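Moving Offices Without Losing Your Mind: Project Report
5/10/19

For my logistics project I followed one small company move from start to finish. Skevus is a moving outfit in Mendau with two trucks, and in March they let me tag along while they shifted an office across town to Tangen. I carried a clipboard and, okay, a lot of lamps.

My question was pretty simple - does labeling boxes by destination room save time over labeling them by where they came from? The office had 1673 items on the inventory list, packed over two evenings. Half the departments used the old system and half used mine, with a colored tag and a room number on every side of the box.

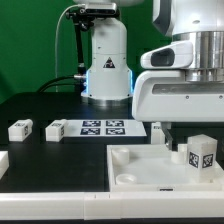
White robot base with its light strips on, against the green backdrop.

Unloading is where it got interesting! The crew took 69 minutes less on the room-tagged half, and I only had to answer questions about 8 boxes. On the other half people kept stopping in the hallway to ask where stuff went, and the elevator line backed up behind them. The guys were really patient with me, I should say.

I did mess up a few things. My tags came off the plastic crates (cheap glue), and 9 crates ended up in the wrong kitchen. Also, I put the inventory into Clusasia, the tracking sheet our class shares, and typed two floors in backwards - that cost me a whole afternoon.

If I did it again I'd use tie-on tags for crates and tape a floor plan by the elevator on each level. I'd also like to try a house move, where people pack at the last minute and the rooms don't have numbers.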